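Wallpaper border lifting at the seams in an old dining room – strip it or save it?

Posted in the evening by plasterdust_annie

Hi all, first post here, so be gentle with me! We bought a 1935 bungalow last spring and the dining room still has old paper on it, a soft gray with dark bands of curly floral stuff running all the way around. I hated it for a month and now I'm kind of in love with it. The trouble is the seams. On the outside wall, five of them have started to lift, and in one corner the paper has let go completely and makes a crackly sound if you press on it.

I've had one quote from a guy who wants 400 dollars just to strip it, and that doesn't include anything going back up. My questions are pretty basic. Can I glue the seams back down myself? What do I do about the hollow corner? And is there any point in trying to match the pattern, or should I give up and hang something new? I also don't know if there's paint under there or bare plaster. We have radiator heat, if that matters, and the room gets dry as a bone in January.

Thanks in advance, I've been reading old threads here until my eyes cross.

hollowcorner

Welcome! Don't strip it yet. Lifted seams are the easiest thing in the world to fix and I've done a whole hallway of them. Get a tube of seam adhesive (I like the one Plimudeo makes, it has a skinny tip, but any of them will do) and a damp sponge. Work the tip under the edge, squeeze in a little, less than you think, and press it flat with your fingers. Wait a few minutes, then go over it with a seam roller. Light pressure! If you lean on it the glue squirts out and you'll have a shiny line forever. Wipe with the sponge and rinse the sponge every time.

For the crackly corner, slit the paper with a fresh blade along one of the dark lines in the pattern where a cut won't show, and get paste in behind it. If crumbs fall out of the slit that's your plaster going, and then you've got a different job on your hands. Mine had crumbs. I ended up patching a spot as big as a dinner plate and hanging one new piece over it.

On matching, it can be done with bands, but you have to be fussy about the height where they meet in the corners.

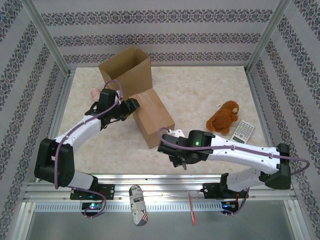

Walls & Floors Team – Home Repair Help Desk

Gray paper with navy damask-style bands is a good example of what I mean. With horizontal bands your eye goes straight to the corner, and if one wall is even a hair low you'll see it every time you sit down to eat. I snap a level line first and hang everything to that line. Never to the ceiling, because in an old house the ceiling is lying to you.

Order an extra roll too, and check that the batch numbers on the labels match before you open any of them. I didn't once, and one wall came out a touch greener than the other three. My husband swears he can't see it.

gluepot_6

Agree with most of that, but I'd test the wall first. Old rooms can have lead paint underneath, so please no dry sanding. Also put a cheap humidity gauge in there. I have a little Nedis one on the shelf and it told me my dining room was way drier than I'd guessed. Paper shrinks when it's dry and the seams are the first to go. A pan of water on the radiator helped mine some. Six winters and only one seam has come back up.

If you do hang new, Dritberg paste is fine for heavy paper but I found it too thick for the thin stuff.

pho_and_primer

just paint it lol. we did ours in Hồ green from the discount shelf and it looks great

plasterdust_annie

Ha, not painting it! Thank you both, though. I slit the corner this afternoon and got no crumbs, only dust and a bit of old brown paste. Going to do the seams next and I've got a level on loan from next door. Will a regular rubber roller work or does it need to be a wood one?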